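My first budget evening in Trirora

Jan 14, 2019

Since I moved to Trirora I had the right to vote in the local election, and I used it once, quickly, between work and dinner. I am a little ashamed of how fast I did it. I knew the names of the parties and I knew which one had promised a later closing hour for the library. That was all. So this winter I decided to learn how the town council works, and I started with the open evening about the budget.

The evening was in the old school on the Flisby side of the river. I came too early, as I always do, and sat in the second row with my notebook. On every chair there was a booklet of 26 pages. I read it with a pencil while the room filled up. In my first language I read such papers fast, but in English I must stop at words like "appropriation" and "carryover." I wrote them on the last page and looked them up at home. Carryover is a nice word. It means the money which was not spent and is allowed to walk into the next year.

What surprised me most was how small the part is that the council can really decide. Most of the budget is already tied up before the discussion begins: salaries, the school buses, the debt for the water works, the contract for the road salt. The council member who presented it, Anju Lodhi, showed this with a simple drawing on a board. She drew a large circle, then colored almost everything, and left a thin slice white. "We will argue about this slice for two months," she said, and people laughed, but I think she was serious.

I liked her way of speaking. It was her first budget, she told us, and she had made a list of the questions she was afraid to ask in her first weeks. She read part of it aloud. What happens if I vote no on one line and yes on the rest? Who writes the minutes, and can I correct them? May I call the town clerk directly? I had thought that people who get elected know all these things already. She had to learn them in the evenings, after her own job, with a thick folder on the kitchen table.

Then came the questions from the public. Each person had 3 minutes and there was a small clock on the table. A man asked about the sidewalk on Rajput Street, where the stones are lifted by the tree roots. He had asked the same last year and he had brought the answer he received, printed out. A young mother asked why the council meetings begin at five, when she is still picking up her children. This was for me the best question of the evening. Lodhi answered that the hour is written in the rules of procedure, and that the rules can be changed by a simple majority, but a resident or a member must first propose it in writing. The mother asked where she could get the form. Someone at the side table gave her one.

I also wanted to ask something, and I did not. I had prepared the sentence: why is the money for translating town letters in the same line as the postage? When I was ready, the list of speakers was closed. My hands were cold from nerves and I was, I admit, a bit relieved. I sent the question by e-mail the next morning and after two days I had a polite answer. The line is old. It was made when both things were done by the same office, and it has stayed like this. The amount for translation is 2,000 a year, and last year it was not all used. So here we have our carryover again.

My friends ask me why I spend a free evening on such things. In the country where I grew up, the local council was something far away, behind a heavy door, and you went there only when you needed a stamp. Here the door was open and there was coffee. I do not want to make it more beautiful than it is. We were few in the room, and most of the people seemed to know each other. The heating made a loud noise and I lost perhaps every fifth sentence. But I understood more than I expected, and I will go again.

The next meeting is in February. Before that I want to read the rules of procedure, which are on the town website under "Documents," then "Other," then a link which did not work the first time I tried. The clerk sent me the file. I have read as far as section 9, about how a motion is seconded, and I still do not fully understand what happens to a motion when no one seconds it — does it simply disappear, or is it written in the minutes? If a reader from Trirora knows this, please write to me. I have also found a group called Sendisov that meets before each council session to go through the agenda together. They say newcomers are welcome, and I have put my name on their list.
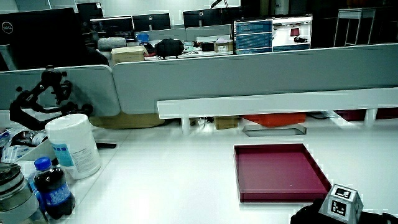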